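Ticket 1628: Air show delay notices sent to the wrong list
Opened by: Hülya Ağca, visitor desk
Product: Wulta alert sender
Priority: High, then Normal, then High again
Status: Resolved, pending someone believing it

09:10
The Sitau air show moved its first flying display back 30 minutes for low cloud. I sent the delay notice to ticket holders. It went to the exhibitors instead, who already knew, being parked under the cloud.

09:25
Sent again. Exhibitors got it again. One replied "still cloudy."

09:40
Called Cleltex support. Was asked whether I had picked the right list. I had. Was asked whether I was sure. I was less sure after that, so I checked, and I had.

10:05
Reply from Cleltex, second line:
The list menu sorts by name but sends by position. Somebody added a list called "Aerobatic teams" in October, which pushed everything down one. Please clear the saved lists, sign out and load them again.

10:20
Cleared, signed out, loaded. Test notice went to 2 addresses, both mine. Encouraging.

10:35
Sent the real one. 611 bounced with "mailbox does not exist." All are from the Özkan ticket import, which put a space at the end of each address. Removed the spaces in a spreadsheet, the tool I was told this product would replace.

11:15
Resent to the bounced addresses. No bounces. The cloud has lifted and the display is flying, so ticket holders now know it will be late.

11:30
Asked Cleltex to make the menu send what it shows. Logged as a feature request.

Attachments (4)

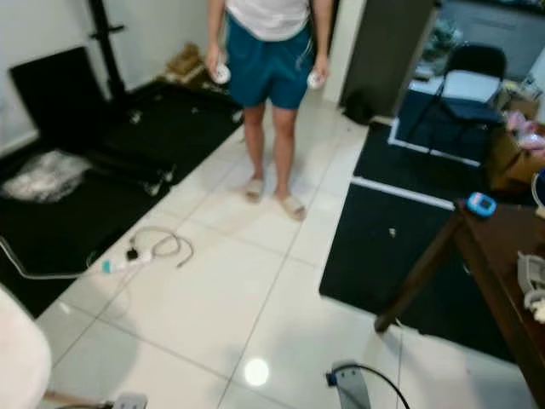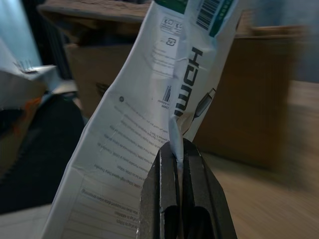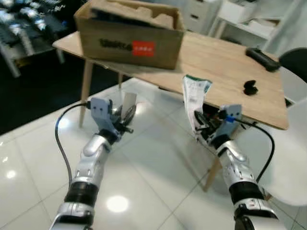
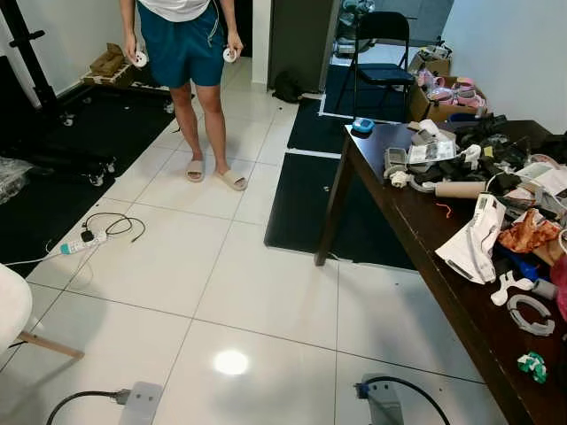
Attachments 1 and 4: controllers in hand. Attachments 2 and 3: package in the gripper.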